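Sarkero 2 review: the planner that finally made drawers fun for me

Posted in Software, Tools | September | by Cristóvão Cunha | 14 comments

I have been using Sarkero 2 for most of the summer and I keep telling people about it at lunch, so I may as well write it down. Short version for anyone who found this page through a search: it's a motion planner and task runner for a single arm, it talks to most simulators, it costs 337 for a seat, and I like it a lot. I paid for my own copy.

Some background on what I do with it. I work on articulated objects, mostly drawers and hinged doors, in simulation first. Before this I was on Pivgate, a good planner with a config file the length of a phone book. Every new handle meant an evening of editing offsets by hand (and then finding the one I'd typed in centimeters). Sarkero takes a different road. You mark the part that moves, you tell it the axis, and it works out a family of approach poses by itself. Then it ranks them and lets you scrub through each one in the viewer before anything runs!

My standard test is a little dark wood cabinet with a drawer in it and a big cream-colored box sitting on top, overhanging the front a bit. I love this setup because it is mean. The overhang takes away the easy poses from above, the handle is a skinny metal bar, and the gripper has to work right in front of the drawer with very little room over the planks. 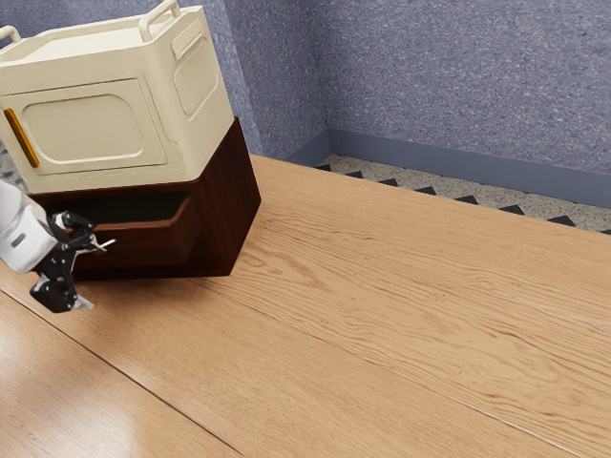
Setting up a task

Install took me one coffee. The importer read my scene on the first try, including the drawer joint, and it flagged a collision mesh on the cabinet that was slightly bigger than the visible one. I'd been living with that bug since spring. A small yellow note in the sidebar, click, fixed.

Tasks are written as short Python files, and this is the part I'd show a student. Approach, close, pull along axis, release. Each step has its own stop condition, and you can attach a recovery step to any of them. Mine says: if the fingers close all the way without feeling the bar, back out, shift sideways, try the next pose in the list. In my old setup that took a whole state machine. Now it's six lines and I can still read them a month later.

The replanning is quick enough that I stopped noticing it. I ran a batch of 2000 pulls overnight with the handle position jittered, and in the morning there was a tidy table with every failure sorted by which step it died in. Most of mine died at "close." You can click a row and the viewer jumps to that exact moment, with the planned path drawn as one line and the path the arm took as another. I spent a very happy morning just clicking rows.

Perception is a plug-in, and I use Sirkeo for it. The two get along fine. Sirkeo hands over a pose and a confidence number, and Sarkero can refuse to move below whatever limit you set. Thin shiny parts are still hard, so with a handle like this one I'd keep the limit high and let it look again from a second angle.
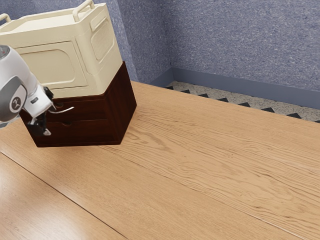 Gripper in front of the upper drawer, with the silver handle just to the right of the fingertips.

What could be better

The docs are thin on anything with two arms. The forum answers fast, but I'd like a proper chapter.

Force control is there, though the default gains are timid. On a stiff drawer the pull stalls and times out. Raise them a little at a time and watch the plot.

The viewer forgets my window layout every time I update. Small thing. Drives me up the wall.

And undo only goes back two steps in the scene editor, so save often.

Who should get it

If your days are mostly pick and place from a flat bin, your current planner is probably fine and you won't feel much difference. If you open, slide, turn or push things that are attached to other things, get the trial and throw your ugliest handle at it. The Laskowska add-on for hinged doors is sold separately and I've only had it a week, but the first runs look good and I'll post about it once I've given it a proper batch.

Rating: 9/10, with the missing point going to that window layout.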